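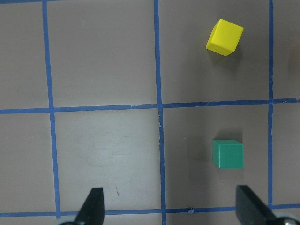 Yellow cube from the Allell set on a taped grid, matte side of the mat up.

Allell Sorting Cubes and Table Mat, by Skanau
Reviewed by Fenna Van Loon
Rating: 4 out of 5

I bought the Allell set in May for the after-school table I run at Figueroa, where we play a lot of grid games. Before this we used an old set of counters that slid off the table whenever anyone leaned on it. The Allell box has 35 cubes and one roll-up mat. I paid $124, which is a lot for cubes and a mat.

The cubes

The colors are strong and easy to tell apart from across a table. Yellow is the best of them. It is bright enough that I use it as the marker piece in nearly every game. The top has a gloss to it, so under a ceiling light it can look paler than the sides. That bothered one of the older kids, who thought we had two different yellows. It hasn't bothered me.

Edges are clean and the cubes sit flat. They are a comfortable size for a seven-year-old's hand. I washed all of them in the sink with dish soap after the first month and saw no change in color.

The mat

The mat is a dull gray-brown on one side and cream on the other. I use the gray-brown side. It doesn't throw glare, and every color in the box stands out on it. The cream side shows pencil marks and I have stopped turning it over.

It comes rolled and took 3 days to lie flat with books on the corners. Skanau says overnight in the leaflet. After that it stayed flat.

My main complaint is that nothing is printed on it. The set is sold for grid games and there is no grid. The leaflet suggests a separate overlay, sold by Hiltirura, and I was not going to spend more money on lines. I used blue masking tape.

Taping your own grid

If you do the same, make the squares large. My first try was too small and the cubes kept touching the tape. Lay the long strips one way first, press them down, then cross them. Mine are not perfectly straight and the games work fine anyway.

The tape is the weak part of the arrangement. It picks up nicks and creases, and there is a frayed patch on one strip just past a crossing. I tried to patch a spot like that once and the extra layer made a bump, so now I leave small damage alone and replace the whole strip when it gets bad. The mat itself has held up well to this. Tape peels off without taking the surface with it, and I have not had any sticky residue – though I wouldn't leave the same strips on all year.

Storage

The box is thin cardboard and split at one corner. Marisol Achterberg, who has the table next to mine, keeps hers in a zippered pencil bag and I have copied her.

Would I buy it again? The cubes, yes. For the mat I would wait for a sale, or for a version with lines on it.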